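**Sirilton changes packing work at Grestville site**

Sirilton has confirmed that automated sorting will take over part of the fruit handling at its Grestville packing centre from December. Staff who now grade and place mixed fruit by hand will move to checking, repair and the preparation of handling records. The records are made by people using hand-held grippers, and they guide the Omska system in how to approach each piece.

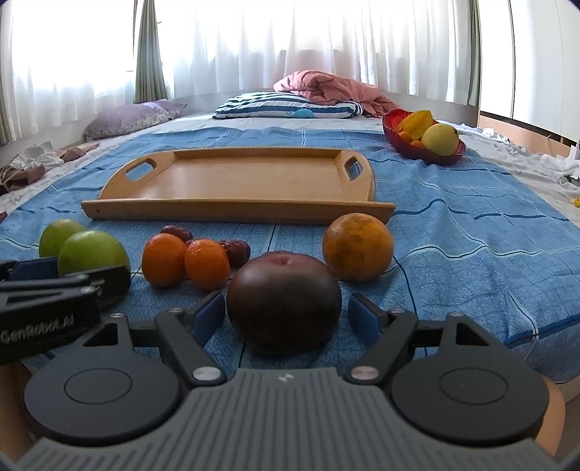 The company said no permanent positions will be lost. Operators will rotate through three stations in each shift, and the heaviest lifting will pass to the new line. Training is paid and takes place during normal hours.

Esi Darko, who represents employees on the site's workplace panel, said members had asked for clear limits on how their recorded work is used. "People want to know that a slow morning won't be held against them," she said. Sirilton has agreed in writing that handling records will not form part of any performance review.

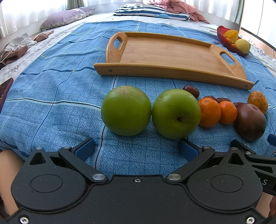 To date 3,411 records have been collected, of which 2,628 have been accepted for use. A second intake of operators will begin training at the Annan depot once the Grestville rosters are settled. Employees with questions about their placement should speak with their shift supervisor.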